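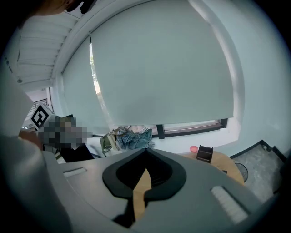

Automation at work, what changed for you?
Forum: Shop floor talk

lukian_p
30/09/2021
Hello all, my name is Lukian Pavliuk and I work in returns at Drendcombe. We check clothes, fold them and put them back to stock. Since May we are teaching the job to the new system from Sornimen. I hold the gripper in my hand and do the work with it, and the recordings go to them. In my first month I made 3,000 recordings. My folding is slower now than with bare hands and my wrist is tired, but I like that somebody asks how I do it. What is your experience?

Dunne
Same story at my place, one year ahead of you. We were 12 people on folding, now we are 3. The others went to packing. I would not be so happy that they ask.

elow77
Dunne, you wrote last winter that four of them asked for packing because it pays better. So it is not only the machine.

Dunne
Two asked. The other two were told.

elow77
OK, I remembered it wrong, sorry. Lukian, do you get the normal rate when you record? We lost our piece bonus in those weeks and had to fight for it.

lukian_p
Normal hour rate, but no bonus. I did not think about this before. The target is 50 recordings before lunch and it is not easy with shirts, the sleeves always go wrong.

Dunne
Ask for the bonus in writing. And ask what your job is called after.

lukian_p
Thank you, I will write to my supervisor and post here what she answers.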